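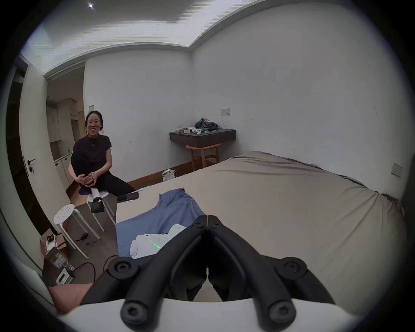 Room 2, white stool and bed

Workstation inspection checklist with comments
Site: Lolness, Toledo office
Inspected by: Gilmar Cavalcanti
Reviewed by: Zuleica Bittencourt
Date: 10/06/2022

Mark each line OK, Fix or N/A. Comments go under the line they belong to.

Power and cabling

Power strips not chained together – Fix
Two strips were plugged end to end behind the print server. The second one now has its own outlet, but the cord crosses the walkway and needs a cover.

Battery backup passes self-test – OK
Runtime on the test was 149 minutes with only the monitoring PC attached. Expect far less with the file server on it.

Cords free of cuts and crushed spots – OK

Heat and airflow

Intake filters clean – Fix
The file server filter was gray with dust. Vacuumed on the spot. Last cleaning on the sheet was in May.

All case fans turning – Fix
Rear fan on the Oten tower stops and starts. Gurkitum shows it dropping to 286 RPM, then climbing back to 2,358 under load. Replace the fan before the machine goes back to video work.

Temperature alarm set – OK
Alarm sounds and an email goes out. The email still goes to the old shared address, so please change it in Gurkitum under Alerts.

Side panels in place – OK

Drives and backups

Drive health report shows no warnings – OK

Backup finished last night – OK
Log checked on the backup drive itself. The tray icon stays green even when a job is skipped, so don't go by the icon.

Test file restored – N/A
Not done this time. The person with the backup password was out.

Monitoring software

Gurkitum starts with Windows – Fix
Missing on one PC after the last update. Added back to the startup list.

Sensor names match the hardware – OK
CPU and board sensors were swapped on the Oten tower last time. They read correctly now.

Log folder under its size limit – OK

Reviewer comments (Z.B.)

I agree with the fan replacement. Order two and keep one on the shelf. The cord cover can come out of the office supply budget. Please run the restore test before the next inspection and write the result on this same sheet – I don't want a separate form for one line.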